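Groceries took over my whole kitchen corner again, so welcome to another thread of me putting stuff away way too slowly 🧵

Did the big shop at the market in Seddale this morning. Greens, fruit, a couple of boxes I didn't plan on, and somehow more packaging than food.

My rule since April: everything comes out of the bags before anything goes in the fridge. I used to shove it all in and then find a sad bunch of herbs 3 weeks later.

Greens go first. Quick look through for yellow bits, then into a towel and down to the bottom drawer. Mine last so much longer that way!
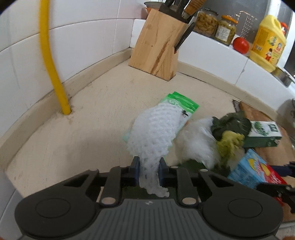 Foam fruit net, leafy greens and the rest of the counter pile 🥬

OK, can we talk about those little foam nets? I keep them all. Stretched out flat they're great between nonstick pans, and my mom's old glasses each get one when I pack them up.

Current stash is more than 57, in a Bindomero tin on top of the fridge. I know. I KNOW.

Boxes and cartons go in the cupboard with the labels facing out – I gave up on matching jars after about a month and don't miss them one bit.

Bags get folded into triangles and tucked behind the bin. Then wipe the counter, put the kettle on, done.

If you've got another use for foam nets, please tell me. The tin is getting hard to close.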